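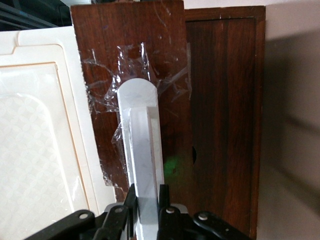

Chapter 9
Small Storage and Household Order

Most homes own more small things than large ones. Keys, chargers, toys, spare parts and loose hardware take up little space one by one, yet they account for most of the clutter on a table or counter. This chapter deals with where such things are kept and how a storage place is chosen for them.

In January, Montserrat Aranda asked 15 households to list every object that had no fixed place. The lists came to 2,933 entries. Of these, 828 were small enough to fit in a shallow drawer. Many were parts of something else – a cover, a clip, a strip of plastic – and the person making the list could not always say what they belonged to.

A drawer unit set on a table is one of the simplest answers. It needs no wall space and can be moved when the room changes. Its limits are depth and width. Soft toys, for instance, are light but bulky, and a shallow drawer suits them poorly. They are better kept on a shelf or in an open bin.
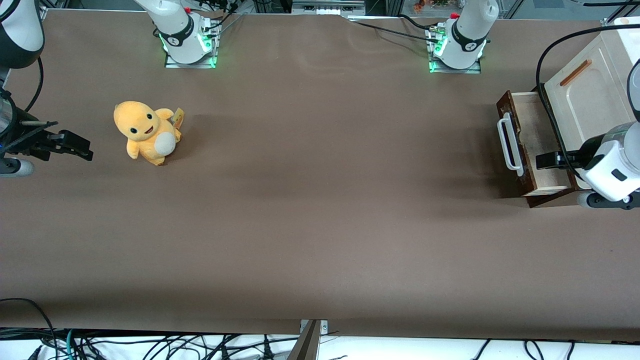
Figure 9.1 A yellow plush toy and a small wooden drawer unit with a white handle.

Before assigning a place to any object, answer these points in writing:

How often is it used?
Who needs to reach it?
Does it have to stay with another object?
Will it fit without being pressed or folded?

Section 9.1 covers measuring a drawer and its opening. Section 9.2 covers wrapping and labeling parts that are stored for long periods. Section 9.3 returns to the Aranda lists and compares two of the households in detail.

Key terms: fixed place, loose part, clear opening, open storage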